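Husness hand grippers, the pair: a long review after three months of folding shirts

Posted December 12, 2024 by Shirley Bouchard

I should say at the start that I'm fond of these things, so you can weigh the rest of what I write against that. I've had the Husness pair since September, I paid the full 2999 for the set out of our own budget, and I have now folded more laundry with them than I have folded at home in the last few years put together (my family would tell you that isn't saying much).

If you've landed here you probably know the general idea. You hold one gripper in each hand, you do the chore yourself, and the recordings go toward training a robot to do it later. Before these we used a remote-control setup from Kullholm, with a pair of leader arms on a desk and the real arms across from them, and I want to compare the two because that's the choice most small groups are facing when they write to me.

The Kullholm setup is a fine piece of work. It's smooth and it's solid, and whatever you record on it is by definition something the arms can do. But cloth was miserable. You'd lower the arm, close on what you thought was a sleeve, lift, and find you had pinched the sleeve and half the back along with it, and by then you'd lost your patience and your place. With the Husness pair I can feel the cloth through the handle. It's a faint sort of feel, a bit like eating with long chopsticks, but it's enough to tell one layer from two most of the time, and that made all the difference to me. Our usual starting point is a garment dropped in a heap, and finding a good edge to begin from is where I spend most of my thinking.

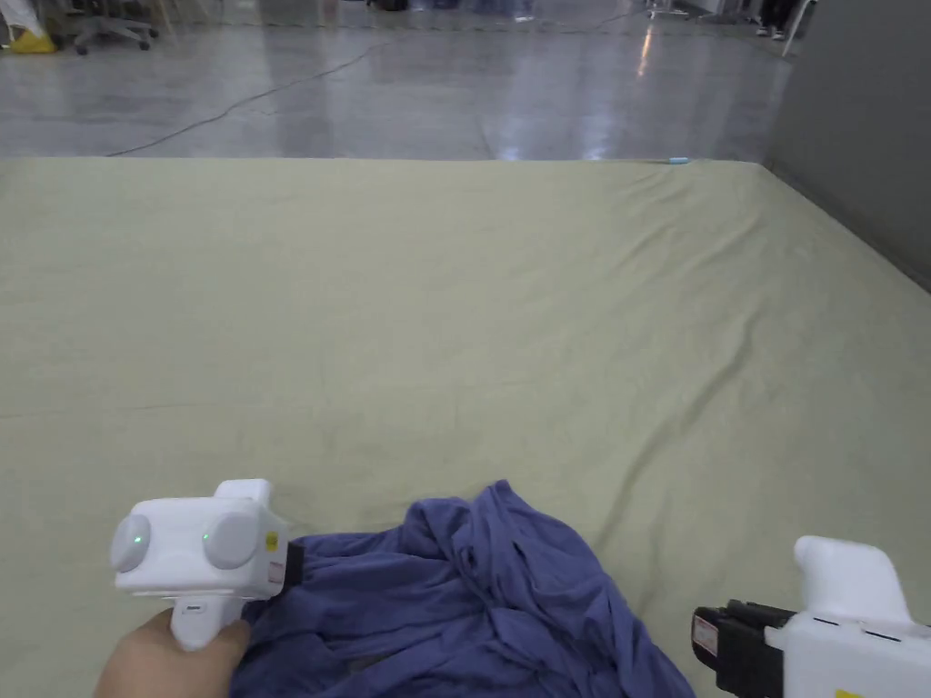 Mohammed wrote in to disagree with me on this, and I'm putting his comment in whole: I'd go easy on the remote-control arms. With the hand grippers you can twist your wrist in ways our arm simply can't follow, and we ended up throwing out 200 recordings before we noticed. Remote control is slower but at least the robot has already agreed to the motion. For cloth I'd still pick the grippers, for anything near a wall or a shelf I wouldn't.

He's right, and I should have said so in the first version of this review. Your own arms are very clever and they will cheat without telling you. I've had to learn to move as though my elbows were a little stiff, to keep my reach modest, and to stop doing the quick flick that I'd use at home to shake out a shirt. It took me a good week before that felt natural, and I still catch myself.

Now, the handling. The grip is shaped something like a pistol, with the trigger under your fingers, and the jaws follow the trigger closely. Light squeeze, light pinch. I have small hands and I can work a session without trouble, though my thumb gets sore toward the end — a colleague with bigger hands has never mentioned it. The weight sits forward, over the jaws. You notice it most when you're holding both grippers up and waiting, so my advice is to rest them on the work surface between takes.

The jaws themselves are blocky, and I had my doubts about that. For picking up a coin or a card they're clumsy and I wouldn't bother. For fabric they're lovely. They close flat, they don't snag knits, and they hold on well enough that you can take a garment by its two ends and draw it straight without one end slipping away from you.

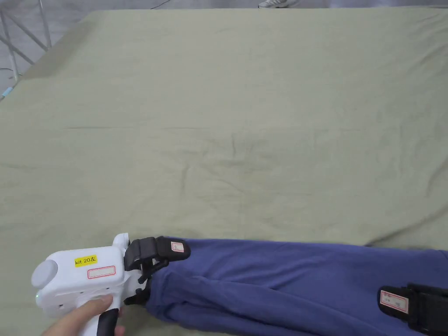
That two-handed pull is the move I'd teach a new person first. Pinch, pinch, lift a little, draw apart, lay down. If you can do it slowly and the same way many times over, you'll give the robot something it can learn from. If you do it beautifully but differently each time, you've made yourself a nice pile of laundry. I was in the second group for longer than I'd like to admit!

Battery life is good, and the charging cable is too short. The little indicator lights are bright enough to see out of the corner of your eye, and I've come to depend on them. The printed manual is thin. It covers pairing and charging and then rather loses interest, and the section on calibration sent me to a page that wasn't there. Their support people at the Vultville office answered my email kindly and sent the missing pages, so no hard feelings, but do ask for them when you order.

The software is plain, and I mean that as praise. Start, stop, keep, discard. We passed 1000 kept recordings in the fall and it hasn't lost one. What I'd love is a way to leave a note on a take ("collar turned under, still fine"), and for now I do that in a paper notebook like it's my grandmother's recipe book.

A word on surfaces, as people ask. A plain color that contrasts with the garment is kinder on your own eyes over a long session. We've worked on a soft, cloth-covered surface and on a hard tabletop, and I prefer the soft one for getting the jaws under an edge, while the tabletop is better for smoothing. Try to record on both if you have the room. And do look through the gripper's own camera view now and then, because it takes in a great deal more than you'd expect when you're only looking down at your work.

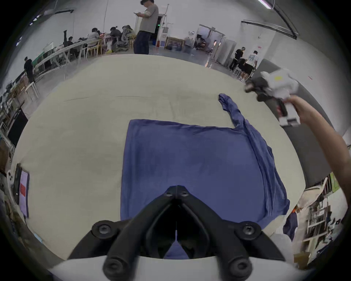
Page last changed: December 2024 (Mohammed's comment and the part about surfaces added)

Would I buy them again? Yes, for cloth, and gladly. For a group whose work is mostly boxes and shelves I'd say look hard at the Kullholm arms first, or borrow a pair of each for a few days if anyone near you will lend them. If you can only afford one Husness gripper, I'd wait and save for the second. I tried a week of one-handed work on towels and it was a sad business.

Two smaller gripes before I let you go. The carrying case fits the grippers but not the charger, so mine travels in a sock. And the left and right handles look so alike that you'll want to check which one you've picked up before you press start — I have recorded an entire morning with them swapped, and I'd like to spare you that.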